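The Premer Trial

The contract with Sitgate allowed 3000 closing cycles per gripper and one month to run them. I began in April with the Sistus, which was heavy and loud and held everything, and moved on to the Premer once the Sistus had a full sheet of results.

The rules were simple. Same table, same objects, same operator. I was the operator. Each object was approached, closed on, lifted, held for a count of four and put back. A slip was marked S. A drop was marked D. A clean hold was left blank, so that a good page looked like a page on which no work had been done.

At cycle 3000 the Premer had fewer marks than the Sistus and I should have stopped. The form had a box for the final count and a box for a signature. I filled in neither. I reset the zero position, wiped the table and went on.
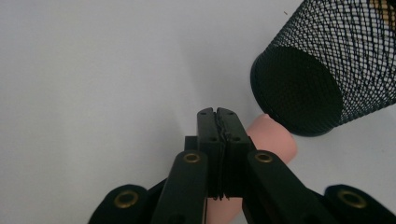 The Premer had a habit which the form had no column for. On some closures it paused before the last of its travel, for less than a second, and then finished. I checked the supply voltage and found it steady. I swapped the controller for the one from the Sistus and the pause remained. I watched the brass eyelets at the pivots, two high under the fingers and two low and wide, looking for one that lagged behind its partner. None did. The fingers met along their seam, the rough faces of the pads pressed together, and the current trace showed a flat step where the pause had been.

I began to write the pauses in the margin with a small P. By the evening there were enough of them to sort. They did not follow temperature or cycle count. They followed object. The pink cylinder produced them and the mesh cup did not. I turned the cylinder end for end and they continued. I moved it to the far side of the table and they continued there.

My predecessor on the bench had left a notebook, signed only Maldonado, in the drawer with the hex keys. I had used it for the calibration tables and not read the rest. Near the back was a page headed Premer, first unit. It held a column of numbers and beside each a small letter P. Under the last was written: softens before contact, cannot reproduce with operator out of room.

I set the sequence to run unattended and stood in the corridor with the door shut until it had finished. It was ten past nine. When I came back the trace was clean from end to end.

I sat down at the bench and ran one more cycle by hand. The fingers closed, waited, and closed.

The report to Sitgate gave the Premer as the better unit on slips and drops, and recommended a firmware check. In the box for the final count I wrote 3321. The margin was not part of the form and was not copied.

Contact | © All stories remain with the author | Back to top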